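Sun 8 February

Brine bench, catching up on the week because my pages from the last few days are mostly drips and arrows.

Kraut first. The big crock by the window is finally slowing down. I could hear it from the sink on and off all week (love that sound) and today I had to put my ear right up against the lid to get anything. Smell is good, clean and sour with a bit of that radishy thing that white cabbage gets. Tasted from the top and from as deep as my long fork would reach. The top is noticeably saltier, so I still don't mix as well as I think I do. Martti says to salt in layers and then massage, and I keep salting in one big heap because I'm impatient. Next batch in layers, I promise, I'm writing it down.

Salt math, for whoever opens this looking for it: we're still at 2 percent of the weight of the cabbage for kraut, everything weighed AFTER trimming and coring. Somebody wrote the pre-trim weight on the green label and then salted off that, so the green label batch is a little strong. It'll be fine in soup. Please please put the scale reading on the tape in pen, pencil disappears as soon as the jar sweats.

The Bivivton lids. I wanted to love these! The silicone valve is neat and they're so much easier to clean than the old water locks. But one of them let go overnight and pushed brine across the shelf, down the back, and into the drawer where Sunita keeps the pH strips. So that's a box of strips gone. I took the valve apart and there was a bit of caraway seed sitting right in the slit, so maybe it's me and not the lid. I've moved the caraway jars back to water locks and kept the Bivivtons for the plain ones. If another one goes I'm sending the lot back to Pendosley and asking for the plain glass weights instead.

Sunita recalibrated the meter before lunch. It had drifted, more than either of us liked, and it explains why the carrot sticks looked so sluggish on paper when they tasted perfectly sour. I crossed out the carrot numbers on the previous page but left them readable. Don't use them for anything.

Hot sauce mash: kahm again. Thin white wrinkly film, no fuzz, no color, smells like bread dough. Skimmed it, wiped the shoulder of the jar with vodka on a paper towel, pushed the bag of brine back down. I think the headspace is too big. Lempi has been saying since October that we should just use smaller jars and fill them properly, and okay, she's right, I'm out of arguments. There are good ones in the cupboard under the stairs if someone taller than me will get them down.

Then the afternoon got taken over by the handout for the spring class. Leena has redone the produce page and I think it looks much more cheerful than the old one with the clip art carrots.

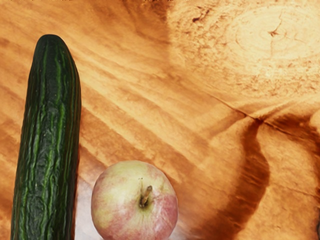
Illustration: cucumber and apple on wood (computer render)

The text next to it still needs work. I had written a whole paragraph about tannins and grape leaves and Vesela crossed most of it out and wrote "do they need this?" in the margin. They probably don't. What they need is: cut off the blossom end, keep everything under the brine, keep it cool, taste it often. I'd like to hang on to one sentence about the leaves because people always ask, and then they go home and put in a fistful and the whole jar tastes like tea.

We also argued (nicely) about whether the apple relish belongs in the same class. It goes boozy so fast. Last time I did it I left it on the counter over a long weekend and it was basically cider with lumps. Vesela likes it because you get something to eat almost right away, and beginners like that. I'd put it last and tell them to get it in the fridge as soon as it tastes lively. She's going to write up her version with ginger and we'll try it side by side with mine.

Small tests started today:

Plain brine jar, 1,000 g water and 80 g salt. Way too strong for kraut, I know! It's only for the hot pepper rings, which went to mush at the weaker strength. Label is orange.

Same pepper rings, same brine, but with horseradish on top. Label is orange with a stripe.

Turnip and beet, ordinary strength, cut thick. Label got wet before I finished writing on it, it's the pink one, you'll know.

All of them are on the low shelf by the door where it's cooler. I'll open them in 10 days and not before, and I'd appreciate it if other people held off as well. (Martti.)

Cleaning. The Nelari brush heads shed. Found a bristle in the rinse bowl and then another on the cutting board, so I threw out the whole pack and went back to the old bottle brush. Also the drain under the left sink is slow again. I poured a kettle down it and that helped for a while.

Usman's delivery comes Tuesday, napa and daikon mostly, plus ginger if it looks decent. I asked for the cabbages loose because the netting takes forever to cut off. Need to clear the bottom of the walk-in before then, there's a tub of whey in there with no name on it and I'm not opening it.

To do: order strips. Smaller jars. Get the fridge thermometer back from Lempi, I think it's in her car. Ask Sunita if she wants the carrots redone from scratch or if we just call it

(phone, will finish this tomorrow)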